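Getting Ready for the Cold Without Losing a Whole Weekend

I used to do the big November clean in one go, top to bottom, and by dinnertime I was so sick of my own house that I wanted to sell it. These days I break it into little jobs and do one or two a night after the dishes. It takes me 11 evenings, give or take a night when I fall asleep on the couch, and I end up with a house that smells nice and a back that still bends. These are the ones I keep coming back to, in no special order.

Start with the drafts

Pick a windy evening, wet the back of your hand and run it slowly along the bottom of every outside door. You'll feel the leak right away! I found a terrible one under our back door here in Dodport (the threshold had sunk at one end) and fixed it with a strip of stick-on foam that cost less than a sandwich. Clean the door edge with rubbing alcohol first and let it dry all the way, or the foam will be on the floor by Christmas. Ask me how I know.

For windows I like the old trick with a lit incense stick. Hold it near the frame, well away from the curtains please, and watch the smoke. If it wobbles, you've got a gap. Rope caulk is the easiest thing in the world for renters, you just press it in with your thumb and peel it out again in spring.

The radiator and vent job

Dust that has been sitting in your heating all summer is going to cook the first time you turn it on, and that burnt smell hangs around for days. I wrap an old sock around a yardstick, hold it on with a rubber band, and push it down between the radiator fins. Put a damp towel underneath to catch what falls. If you have floor vents, lift the grates out and give them 15 minutes in the sink with hot water and dish soap, then vacuum as far down the duct as your hose will go. I've gotten back two earrings and a library card that way.

Big flat dark things

Anything black and shiny-ish shows every speck, and I have learned to leave the spray bottle in the cupboard. Spray leaves a haze, the haze grabs more dust, and then you're wiping again the next morning. What works in my house is a dry microfiber cloth first, folded in four so you always have a clean side to turn to, and then a second cloth that's barely damp. Barely! Wring it out, then wring it out again. Go in straight lines, and stop when you've covered the surface once. Rubbing in circles just makes circles. 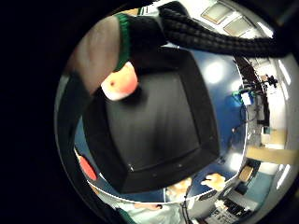
Old paintbrushes are wonderful for corners and edges, by the way. A soft two-inch brush will lift dust out of lampshade pleats, keyboard gaps, carved picture frames and the louvers on a closet door. I keep mine in the broom closet with a clothespin on the handle so it hangs up and the bristles stay straight. My neighbor Palesa Sibiya uses a makeup brush for the same thing and says I'm being crude about it, but mine's faster.

Wool, sweaters and the moth question

Get the sweaters out before you need them. Shake each one outside, turn it inside out and look at the armpits and the cuffs, which is where moths seem to like to eat. If you find a hole, fold the sweater into a plastic bag, squeeze out the air and put it in the freezer for a few days before it goes anywhere near the others. Then wash the shelf it was on with warm water and a little vinegar.

Hand washing isn't hard. Cool water, a small squirt of baby shampoo, swish, wait, rinse in water that's the same temperature. Don't wring it. Lay it on a towel, roll the towel up like a jelly roll and kneel on it (my favorite part, very satisfying). Dry it flat, and turn it over once halfway through. Stretched-out cuffs will often pull back in if you dip just the cuff in hot water and dry it with a hair dryer. It won't work on cotton knits nearly as well, sorry.

Cast iron and the greasy pan pile

One evening goes to the pans. For stuck-on food in cast iron, coarse salt and half a potato, cut side down, and scrub. Rinse, dry it over a low burner, and wipe on the thinnest coat of oil you can manage. If it feels sticky the next day, you used too much. My friend Wilfredo Aquino swears by baking his upside down in the oven for an hour, and his skillet is prettier than mine, so maybe listen to him.

For the sheet pans I make a paste of baking soda and dish soap, smear it on thick and go watch something. It takes off most of the brown. The rest I've decided is character.

The junk drawer

Yes, it counts. Tip the whole thing out on a newspaper. Batteries go in a jar with tape over the ends, keys get a tag or get tossed, and every takeout menu goes in the recycling. I cut down cereal boxes to make dividers and they last me a year. I did buy a proper bamboo set once and it didn't fit the drawer by a quarter inch, so measure first, and measure the inside.

Check your flashlights while you're at it. We lost power for a whole night last winter and the only working light in the place was on a bike.

The freezer

If you've got frost building up, don't go at it with a knife. Move the food into a cooler, unplug the freezer, set a bowl of hot water inside and shut the door. Lay towels along the bottom edge. The ice comes away in sheets, and a wooden spoon will nudge along whatever's stubborn. Wipe it down with baking soda and water, dry it well, plug it back in and wait until it's properly cold to reload.

Write a list of what's in there and tape it to the door. Mine is in pencil so I can cross off and add. It stopped me from buying peas, of which I apparently own a lifetime supply.

A few leftovers

A squeaky hinge can be fixed with a rub of bar soap on the pin. Salt stains on boots come off with equal parts white vinegar and water, dabbed on with a rag, and then you want to dry them away from the heater with paper stuffed in the toes. A boot tray full of pebbles keeps the slush off your floor, and you can hose the whole thing down in March.

Geum-ok Bang wrote in to ask about getting candle wax out of a tablecloth. Freeze it, crack off what you can, then put brown paper over and under the spot and press with a warm iron, moving to clean paper as it soaks up. Colored wax may leave a shadow, and for that I'd try a little rubbing alcohol on a hidden corner before you go near the middle.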